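Search jobs, events, people Go

Call for participants: walking and listening study in Brendanora

We are looking for people who live in Brendanora, or who lived there before, to take part in a study about how residents find their way through the neighborhood without a map. The study is organized by Srisuk, a small research office for local history and city walking. I am Ketsara Jitpraphai and I lead the work together with my colleague Teresa Ó Dálaigh.

Many streets in Brendanora have no sign, and the people who live there use other names for them. We want to collect these names and the stories that belong to them before they are forgotten. The result will be a printed walking guide, which every participant receives for free.

What we ask from you

You will join one walk with one of us. The walk takes 90 minutes and you choose the route yourself. It can be your old way to school, the way to the market, or the way you take when you want to be alone. While we walk, you tell us what you call each place and we make a sound recording. Afterward there is a talk of 80 minutes in our office on Flevier Street, with tea, where we draw your route on paper together. If you cannot walk for so long, please tell us. We can make the route shorter, or we can sit on a bench and you describe it from memory — this is also very useful for us.

Who can take part

You should be 18 or older and have lived in Brendanora for at least six years, now or in the past. You do not need to know anything about history. We would be especially glad to hear from people who moved in as adults, as we have until now mostly spoken with people who were born in the area. The walk can be in English or Thai. For other languages we will try to find an interpreter, but we cannot promise it.

Payment and privacy

You receive a gift card for the Nundo bookstore after the talk. Bus tickets are paid back if you bring them. Your name will not appear in the guide unless you want it. You may stop at any moment and ask us to delete your recording, and you keep the gift card also in this case.

How to apply

Please write a short letter or leave a voice message with your name, the years you lived in Brendanora and one place there that you remember well. Send letters to Srisuk, P.O. Box 2313, and write "Walks" on the envelope. You can also come to the office on a Wednesday after 2 p.m. and speak with Teresa. The walks start in March. We answer everybody, but it can take us two weeks.

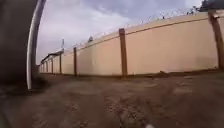
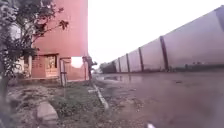

Walls in pale peach-beige and in reddish-pink, the second one with a tree in front.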